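Two-arm work cells: questions and answers on our house rules

Clarkero, Sodthorpe site. Updated in April.

Who must follow these rules?

Everyone who works at a two-arm table, also visitors who only want to try it for ten minutes. The rules are the same for the Lader tables and for the Vida tables.

May I put my hand between the arms when they stand still?

No. An arm that stands still can still have power. Press the stop button first, say "stopped" loudly, and wait until your partner repeats it. Then you may reach in.

How fast may the arms move?

During teaching the limit is 200 mm per second. For objects with a blade or a point it is 53 mm per second. Please do not change these values in the settings, even for a short test.

Are sharp tools allowed on the table?

Yes, if they are on the object list and sit in a holder or a case. A knife must have its blade pulled in before the arms are switched on. A tool kit counts as one object, but you must check each piece in it.
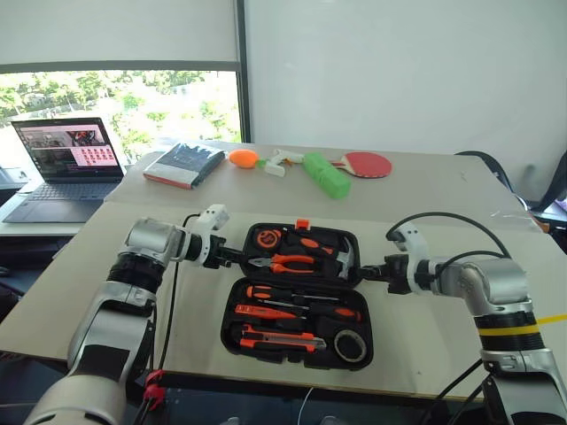

Both grippers on an open toolbox, with the tools in their places.

What about things that do not belong to the task?

They may stay at the far edge, outside the path of both arms. Things that can roll, for example balls, should have something that holds them.

Where should the laptop stand?

On its own table at the side. The person at the laptop must be able to see both grippers without standing up.

How do I check the cables?

Move each arm slowly to its furthest position and look if any cable becomes tight. A loop is good, but it must not catch on the gripper. Coloured tape on an arm is a mark from maintenance, so please leave it on.

How long may I work without a pause?

30 minutes at the controls, then change with your partner. Most of our small accidents were with tired people.

What do I do if an object falls?

Let it fall. Do not try to catch it. Stop the arms, pick it up, and write it in the log with form 214. If the object is broken, take it off the list until it is replaced.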